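About Grarley

Grarley writes software for manipulation. We do not build arms or end effectors. Our customers already have those, and what they usually lack is the layer between a camera stream and a set of joint commands that holds up outside a fixture.

The company was started by Uldis Urbonaitė, who had spent several years maintaining motion planners for packaging lines and wanted to work on objects that do not keep their shape. The first product was a grasp scorer for folded cloth. It ran offline, was slow, and sold to one customer. Most of it has since been rewritten, but the file format it used is still the one we use.

What we make

Livevar is the perception package. It takes color images from a wrist-mounted camera, with or without depth, and returns object masks, contact candidates, and an estimate of how far each candidate can be trusted. It is trained for close range, where the fingers are always in view and cover part of the target. Finger geometry is supplied as a mesh at setup, and Livevar masks it out before scoring. Changing fingers requires a new mesh and a short recalibration. It does not require retraining.

Honorato is the planner. It accepts contact candidates from Livevar or from any source that can write the same message type, and produces a time-stamped path with a gripper width at each waypoint. Earlier releases treated the gripper as open or closed. Since version 3 the width has been a continuous variable planned together with the wrist pose, and most of the improvement on cloth and thin bags came from that change. Honorato runs on the same machine as the controller and has no network dependency at run time.

Vilten is the tooling: recording, replay, labeling, and regression tests. It stores image, pose, and gripper width on one clock and refuses to open a session in which the clocks drift apart. Customers who buy neither of the other packages sometimes buy Vilten alone. Any recorded session can be replayed against any build of Livevar or Honorato, and the output is a plain text diff of the decisions that changed.

How we work

Every change to the planner or the perception stack is run against the full regression set before it is merged. The set currently holds 602 sessions. A merge is blocked if the new build loses a grasp that the old build kept, even if the total goes up. The engineer may override the block with a written note, and the notes are kept in the repository next to the code. Reading them is part of the first month for new staff.

Two sessions in the set are known to be mislabeled. They have been left in place with a flag, and the remaining 600 are used for the published figures. Removing sessions from the set after the fact was a practice we had in the early releases and have stopped.

We keep the interfaces small. Honorato has one input message and one output message. Parameters live in a single file, are read once at startup, and are written into the header of every log. A parameter that has not been changed by any customer in two releases is fixed in code and dropped from the file.

Control loops are written in C++. Training, labeling, and test harnesses are in Python. Vilten's viewer is a desktop application, and there are no plans for a browser version.

Data

Most published grasp sets are recorded on a bare table with rigid objects spaced well apart. Models trained on them do poorly on bedding, clothing, and soft packaging, where the support surface is itself patterned and moves when pushed. Our own recordings are made in lived-in rooms, on beds and other soft surfaces, with clothing, boxes, and plastic bags left close together.

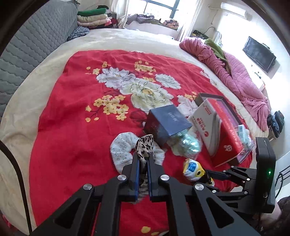
Patterned cloth on a patterned background remains the hardest case for Livevar's segmentation. Color alone is a weak cue there, so the current model also weighs fold edges and the change in occlusion as the fingers close. The confidence value is reported separately for the mask and for the contact point, and Honorato can be set to slow down or to ask for another view when the two disagree.

A session is labeled once by a person and once by the current model. Differences go to a second person, who sees both labels without being told which is which. Frames on which no agreement is reached are kept and marked as open.

Support

A license covers all three packages or any one of them and includes 192 hours of engineering time per year. Unused hours do not carry over. Bug reports should include a Vilten log; reports without one are read but placed lower in the queue. Releases are supported until the second release after them. Support for Honorato 2 ends on 3/31/19, and customers still on that version should read the migration notes before changing their parameter file, as four of the keys have been renamed.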